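Grekodus Workshop Gripper, Two-Finger

Home > Grippers > Bench arms > Grekodus

In stock. Ships as a kit, with the fingers already assembled because we got tired of the emails.

The Grekodus is a two-finger parallel gripper for small bench arms, aimed at people who build things in sheds, spare rooms and shared workshops. It opens wide, closes firmly and has no opinions. There is no app. There was an app for a while, and those of you who used it have our sympathy.

We first made it for our own arm, which lives on the end bench at the Prellitz shared workshop, between the bandsaw and a kiln that has been "nearly fixed" for as long as we have rented the space. The arm came with a gripper meant for picking up small plastic cubes. We had no small plastic cubes. We had sheet material, tape, cloth and offcuts, and the original fingers handled them like a man eating soup with a fork.

What you get

Gripper body with motor and drive board
2 black fingers, fitted
2 spare grip pads
8 mounting screws, plus the hex key for them
700 mm cable with a locking plug
Printed wiring sheet (also on the downloads page, for when you have glued something to the printed one)

Fingers and pads

The fingers are chunky. We have tried slimmer ones and they look lovely on a shelf. On a bench they flex, and then they snap, usually in May, when the workshop is full and everyone can watch. These ones are thick all the way down, with a sloping tip so you can get under an edge.

The pads have a raised mesh texture and are a wearing part. They will pick up dust, fluff and whatever was on the table before you. Brush them with an old toothbrush. Do not use solvent on them, even if it is right there in your hand. When the texture has gone smooth in the middle, fit the spares: one screw from the back, pad out, new pad in.

Fitting

Standard plate fits the Keltov arm directly. For the Campos you need the adaptor ring, sold separately, and yes, we know. Older Campos arms have a slightly different bolt circle, so measure yours before ordering.

Feed the cable through the clip on the wrist before you tighten anything. Leave a loop big enough for the wrist to turn fully both ways. Then power up, run the open and close routine with nothing between the fingers, and set your stops. If it hums and does not move, the plug is not locked. If it moves and does not hum, enjoy it while it lasts.

On the bench

We use ours for table work on sheet builds, the sort of job that is mostly film, tape and patience. Soft sheet is the awkward one, as it would sooner crease than be picked up. Come in low with the fingers well apart, close slowly, and let the pads do the gripping. If you are working near film, keep loose blades and wire well away from the pick point.
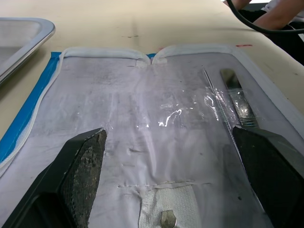

Photo: Grekodus, Prellitz workshop. Gripper open over a taped white sheet, with clear film and a steel blade to the right.

Keep your arms out of the arm's way while it is moving. The gripper has no way of telling a sleeve from a workpiece and will hold on to either with the same quiet dedication.

Good to know

Not waterproof. Not food safe. Resin will cure on the pads if you let it, at which point they are no longer pads.

Sold with a two-year guarantee on the motor and drive board. Pads and fingers are not covered, though if a finger breaks in some interesting new way, send us the bits and we will probably post you another.

Related items: Campos adaptor ring, spare pads (pair), Keltov wrist clip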